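Slides should live on a low shelf by the door, in pairs, and nowhere else. A closed cabinet hides them, but people kick them off in front of it and walk away. With a riser 10 inches deep, putting a pair up takes one motion. 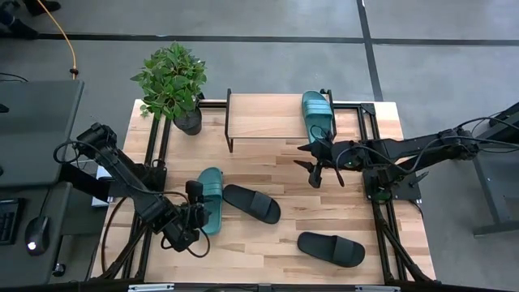

One reader in Wenitz wrote back that shelves are a waste and a basket does the same job. I tried a basket in March. Every morning I dug for the second teal one and came up with black.

Two colors in one house need two spots. Pick a side for each and keep it. A plant can share the corner if it stays off the shelf.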